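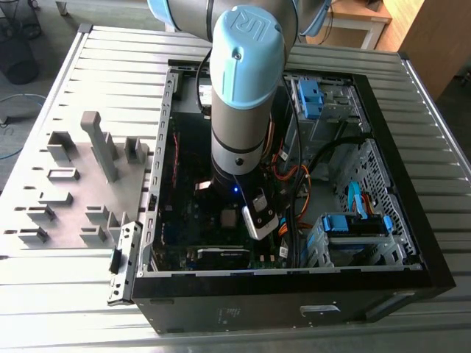

4.2 Wear measurement on yard curves

Flange wear was recorded on two shunting locomotives working the Brurik yard, where the tightest curve has a radius of 300 m. Both units ran with the same wheel profile and were turned on the same lathe before the trial began in June. Flange thickness was read with a contact gauge at a fixed height above the tread. Each reading was taken twice, and a third was added when the first two differed by more than the gauge tolerance.

Locomotive A kept the standard lubricator setting. On locomotive B the spray interval was tied to curve detection, as proposed by Nishad and Bielecka. The trial ended when each unit had covered 2000 km. Axle load and traction effort were taken from the onboard log; entries with wheel slip were removed before averaging.

Wear on the leading axle was higher than on the trailing axle for both units. The difference was smaller on locomotive B, mainly on the outer wheel. Lubricant use on B fell to 70 percent of the standard setting. Rail temperature was not logged, so its effect on film thickness cannot be separated from that of the spray interval.

Figure 7. Robot arm with gripper reaching into an open desktop computer tower on a ribbed aluminum worktable. 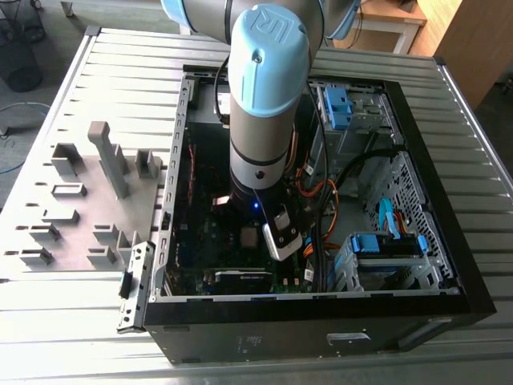 4.3 Limits of the wear model

The model of Chege and Nautiyal assumes a constant friction coefficient along the curve. This holds poorly at the entry transition, where the film is still building up.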